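Home Products Manuals Downloads Support Contact

Trundow Two-Arm Station: Set-up and Teaching Guide

Section 4. Teaching a task by hand and by remote control

4.1 Before you start

This section is for the person who shows the task to the station. You do not need to know programming. You need to have finished Section 3 (fixing the arms and connecting the cables), and the Parri software must be already open on the screen beside the table.

In this manual, "teaching" means that you move the arms through the task and Parri records the movement. One recording from start to finish is called a run. For a simple sorting task we recommend 40 good runs. A run with a mistake can be deleted, and it should be.

There are 2 ways of teaching:

Hand guiding. You hold the arm and push it where it must go. It is good for slow movements and for setting the start position.

Remote control. You sit at the Westex hand controllers and the arms copy your hands. It is better for tasks where both arms work together, and your own hands stay out of the view of the top camera.

CAUTION: Keep the stop button within reach of your hand in both ways of teaching. If another person is in the room, tell this person before you switch on the arms.

4.2 Preparing the table

1. Remove everything which does not belong to the task. Tools and cups left near the edge will be learned as part of the work.

2. Put the trays and the basket in their places. Each container must be reachable by at least one arm without stretching it fully.

3. Put the small objects on the table with free space around each one. The gripper needs to open on both sides of the object.

4. Check the cables. With the arm in its highest position, the cable should make a free loop above it. With the arm in its lowest position, the loop should not touch the objects.

5. Move the keyboard and any paper off the table top. They can stay beside it on the right.
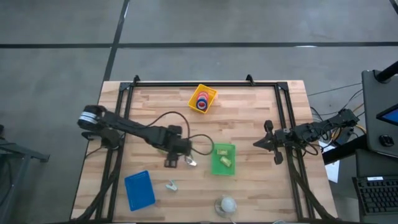
Reading time for this section: 4 minutes

The layout for the sorting task uses a yellow basket at the top of the table, a green tray towards the right and a blue tray at the lower left. The trays may stand at an angle. It is even useful to turn them a little between runs, so that the station does not learn only one position. The small items to be picked can lie directly on the wood or inside the green tray.

Note: Do not change the colour of a container in the middle of a set. If you must replace the green tray with another colour, begin a new set.

4.3 Teaching by hand guiding

1. In Parri, choose New set and write a short name for the task.

2. Press Release on the left arm. The arm becomes light, but it does not fall. Support it with your hand anyway the first time.

3. Hold the arm behind the wrist. Do not hold it by the gripper fingers, they are easily bent.

4. Bring the gripper over the first object and wait one second. This short stop helps the software to find where the approach ends.

5. Go down, close the gripper with the foot switch, and lift straight up.

6. Carry the object to its container, lower it and open the gripper. Please do not drop objects from a height.

7. Return to the start position and press Save run.

If the arm feels heavy in one direction, the payload setting is probably wrong. Go back to 3.6.

4.4 Teaching by remote control

1. Sit so that you can see both the table and the screen.

2. Put the Westex controllers in the same pose as the arms. Parri shows a green mark for each arm when the poses agree. Do not force it, small corrections are enough.

3. Press Connect. From this moment the arms follow you.

4. Move slower than you would with your own hands. Fast turns of the wrist make the recording shake.

5. Work with one arm while the other one waits, open and still, at its side of the table. Use both arms only where the task asks for it.

6. At the end, bring both arms to the start position, and only then press Disconnect.

CAUTION: Never let go of the controllers while the arms are connected. The arms will follow the controllers also when they fall.

4.5 Checking the runs

Play each run once at normal speed. Delete it if the object slipped, if a cable pulled a tray, or if your hand came into the camera view. After this, press Train. The training continues on its own and the arms must be switched off during this time.

When the first test is weak, most often the objects were placed too much alike. Record more runs with the objects in new places, add them to the same set and train again.

For cleaning the gripper pads with Grimier wipes, see Section 6.2.

Last revised: 4 February 2026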